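## Sunday table mending at Wakalach 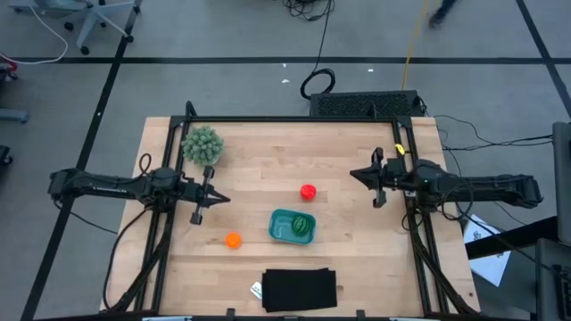
*A light wooden tabletop made up of narrow strips.*

The mending mornings are back this Sunday, and we'd love to see as many of you as can manage it. Noreen Soomro will be showing us how to bring a tired wooden top back to life with a light sanding and two thin coats of oil – do wear something old, as it gets everywhere! Doors open at 10, and there are 9 places, so ring Farzana if you'd like one kept for you.

Thank you, too, to everyone who bought cakes at the November stall. You raised £305, which will go on new clamps and a decent kettle (the old one has been grumbling since spring, bless it). Irfan is still looking for the owner of a blue-handled chisel, left behind after the last session.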